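Besine Grallia Pass-Through Dishwasher

Home > Warewashing > Pass-through machines > Grallia

£2350 ex VAT
Delivery extra, see below
Usually in stock at Mamach

The Grallia is a hood-type dishwasher for restaurants, pub kitchens and staff canteens where an undercounter machine no longer keeps up. Dirty racks slide in from one side, the hood comes down, and clean racks slide out on the other. It takes standard square racks, the same ones most kitchens already own.

A wash takes two minutes on the short programme. The long programme is meant for pans, oven trays and anything with dried-on starch, and the operator picks between them with a single button on the front. The machine starts when the hood is closed and stops if it is lifted. There is no separate start switch.

Wash and rinse arms are stainless steel, top and bottom, and come out by hand with no tools. The tank has a pressed bottom with rounded corners so that food waste runs to the filter. Two filters are fitted, a coarse basket and a finer one beneath it. Both should be emptied at the end of each service and more often on a busy Saturday.

The standard machine has a rinse booster pump, so water pressure at the site matters less than it does on older models. A drain pump is fitted as well. Kitchens with a floor gully directly under the machine can do without it, but we no longer supply a version with the pump left out.

Installation

The machine can go in a straight run or in a corner. For a corner, the front panel and one side guide are swapped over, which the installer can do on site. Please say which layout you need when ordering so that the right guides are in the box. Tabling is not included. We sell inlet tables with a sink and outlet tables without, and either will hook on to the left or right hand side.

Check the ceiling height before you order. The hood needs clear space above it when fully raised, and extraction canopies are the usual problem. The dimension drawing in the download section shows both positions.

An electrician must connect the machine to an isolator of its own. It leaves the warehouse set for single phase and can be changed to three phase by moving links on the terminal block. Single phase heats more slowly from cold, so in that case switch on well before the first plates come back.

In hard water areas a softener is required. The warranty does not cover scale damage, and an engineer called out to a scaled boiler will charge for the visit. Ask your water company for the hardness figure or request a test strip with your order.

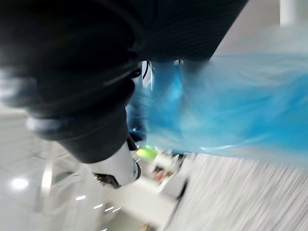 We swapped an old undercounter for the Grallia in January and the pot wash is a different job now. Plates come out hot enough to dry in the rack and we have stopped using cloths altogether. Hood is lighter to lift than I expected. Took a star off for the manual, the programming section is hard to follow and I had to ring up to find out how to change the rinse temperature. Would also have liked a longer drain hose, ours only just reached.

Reply from Besine: thank you for the review. The programming pages have been rewritten and the new manual is in the download section. A longer drain hose is available from the spares desk - please don't join two short ones together, as the joint tends to catch grease and block.

Chemicals

The detergent and rinse aid pumps are built in and set up for Na liquid detergent and Na rinse aid, sold in drums on our chemicals page. Other liquid products can be used if they are made for commercial machines, though the doses will need adjusting. Do not use powder or tablets, and never use washing-up liquid, even to soak the tank. It foams, and the wash pump will not build pressure until all of it has been flushed out.

Glasses

The machine will wash glasses, and plenty of sites use it for both. If your bar gets through a lot of beer, we would still suggest a separate glasswasher behind the counter. Grease carried over from plates will flatten the head on a pint, and a kitchen porter has enough to do without wine glasses arriving in the middle of service. Where one machine has to do everything, change the water before the glasses go in.
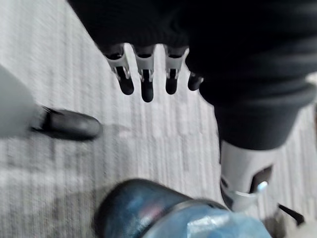
Trade Catalogue, Issue 12, page 98

Daily care

At the end of the day switch off, lift the hood and pull the standpipe to empty the tank. Take out the filters and wash them under the tap. Wipe round the inside, paying attention to the corners under the rack guide. Unclip the arms and check the jets for pips, labels and cocktail sticks. Leave the hood up overnight so that the inside can air.

Don't hose down the outside. The control board sits behind the front panel and water finds its way in from below.

Delivery

Price includes the machine, one plate rack, one open rack, a cutlery basket, hoses and the manual. Delivery is to the kerb on a pallet, ground floor only. You will need enough people to move it from there, or you can add the positioning service, which brings it into the kitchen and takes away the packaging. Old machines can be collected on the same visit if they have been disconnected and drained.

Orders can be collected from Mamach by arrangement. Bring a van with a tail lift.

Warranty

2 years parts and 12 months labour, on the UK mainland, from the date of delivery. Register the serial number within the first month. The plate is on the right hand side, low down, so it is worth copying the number before the tabling goes on.

Price held until 24th July. Trade account holders should log in for their own terms.

Often bought with this item
Inlet table with sink and splashback
Outlet table, plain
Pre-rinse spray arm
Manual water softener
Na liquid detergent
Spare plate rack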